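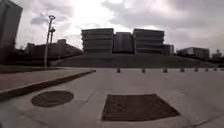
The plaza at Susau under cloud, with the row of bollards and the grass embankment behind.

Paving the Open Ground

Public squares are usually discussed in terms of the buildings that surround them. The plaza at Susau has been discussed, for most of its short life, in terms of its floor. The large light gray slabs cover the greater part of the site, and the decision to leave them largely free of furniture was the subject of long debate before the first stone was laid.

The design was prepared by the office of Rusnák under the direction of Ľubica Procházka. Her brief called for a surface that could hold a market, a concert or a school procession without alteration. Fixed seating was considered at an early stage and withdrawn. "A bench decides where people will stand," Procházka told this magazine. "We preferred to let the town decide each time."

The slabs were supplied by Livico in a single thickness. They were set with narrow joints running on a diagonal, so that a person crossing from the sidewalk meets the lines at an angle. The shade varies slightly from one part of the surface to another. The office regards this as a normal quality of concrete and declined a proposal to coat the paving in a uniform tint.

Color was reserved for the edge. A raised strip of reddish-brown tile follows one side of the plaza behind a gray curb, and it serves as the ordinary walking route when the open ground is taken up by an event. Vlasta Mikuš, who supervised the work on behalf of the town, describes the curb as the most difficult element of the contract. Its line was reset twice before the levels were accepted.

Short, dark bollards stand along the far side, where the paving gives way to the slope. Taller posts had been drawn in the original scheme. They were reduced to knee height after residents asked that the view of the embankment be kept clear, and the town's present rules for the square retain that limit.

The embankment itself predates the plaza. Earlier plans would have cut it back to gain additional floor area, and a retaining wall was priced by the contractor, Fundent. Dušan Šimko, an engineer who reviewed the drainage, advised against it. The grass slope was left in place and the savings were applied to the work below ground.

Events of up to 300 people may be held on the plaza under a standard permit. Larger gatherings require a separate application. The first December market is to use the center of the paving, with the tiled strip kept open for pedestrians throughout.

Related articles
Curbs and Crossings: A Review of Current Practice
Otakar Gajdoš on the Maintenance of Concrete Paving
Market Squares in Winter
Grass Slopes in Town Planning

Last updated: December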